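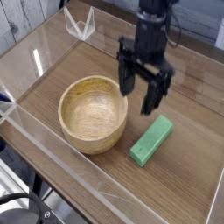 3. Bowl and Block: Materials and Measurements

3.1 Items

The test set for this part of the project consists of one round bowl and one rectangular block. The bowl is light, pale-yellow wood with a thick, even rim and fairly deep sides that flare slightly toward the top. The grain shows as horizontal bands on the outer wall and as swirling circles in the basin. The block is mint green with a matte surface and softly rounded edges. Both were used on a wood-grain tabletop with clear acrylic walls.

The bowl was supplied by Narken and the block came from a Torkex set already in the lab. Neither supplier lists a weight, so both items were weighed on the bench scale before any other work was done. The bowl came to 1162 g with the inside dry and no finish added. The block came to 114 g.

3.2 Capacity of the bowl

Capacity was found by filling the bowl with dry rice to the level of the rim, striking it flat with a ruler, and pouring the rice into a 2000 mL measuring jug. The reading was 1413 mL. Water was ruled out at the planning stage. Unsealed wood takes up water through the end grain, and the later weighings would have been affected.

The rounded rim makes the fill line hard to define. We took it as the highest point of the rim. A lower line, where the inner wall starts to curve outward, would give a smaller figure and may be the better choice for anyone repeating the work.

3.3 Surface and wear

The inner basin is smooth. There are faint darker streaks near the back edge, which we recorded before handling so that they would not be counted later as wear. The streaks follow the grain and could not be felt with a fingertip.

The rim was checked by hand for dents after each session. Two shallow marks were found on the underside of the base at the end of February. They do not change how the bowl rests on the table.

3.4 Open points

Nevzat Yüksel suggested repeating the capacity test with a finer grain such as millet, which would settle more closely against the wall. This has not been done. The moisture content of the bowl was also not measured, as the meter on loan from Stalcombe was returned before the bowl arrived. Section 4 gives the same measurements for the Simiyu bowl.

Contact: project office, Room 114 | Last revised 23 September 2023 | Back to top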